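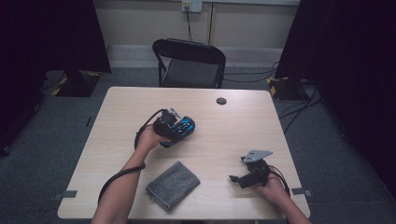 Does the Nivside top mark if I leave a damp cup on it overnight? Iona Morrison

Reply from Emlow: A damp cup will not mark the finish overnight. Standing water along the edge band is a different matter and should be wiped up the same day.

Nivside Activity Table, rectangular
Item no. 3167
Customer reviews: 379

The Nivside is a plain table for playrooms, hobby rooms and classrooms. The top is pale with a light wood grain and has rounded corners. Legs are sold separately in three heights and bolt on from underneath. The hex key is in the leg box, not the top box.

Care
Wipe with a soft cloth and mild dish soap. Do not use scouring pads. Crayon comes off with warm water. For permanent marker, try rubbing alcohol on a small spot first. Felt pads are included for the feet.

Assembly
Allow 40 minutes for one person. Lay the top face down on a blanket, fit the corner plates, then the legs. Tighten all the bolts again after 7 days of use.

Shipping
Top and legs ship in separate boxes and may arrive on different days. Orders to Prernano go by freight and need a daytime phone number.

Goes with
Vlček stacking stool, low
Vlček stacking stool, tall
Emlow clip-on paper roll holder

The older leg sets with the square plate do not fit tops made after August. Check the sticker on the underside before ordering spare legs.

Page updated 2021-09-05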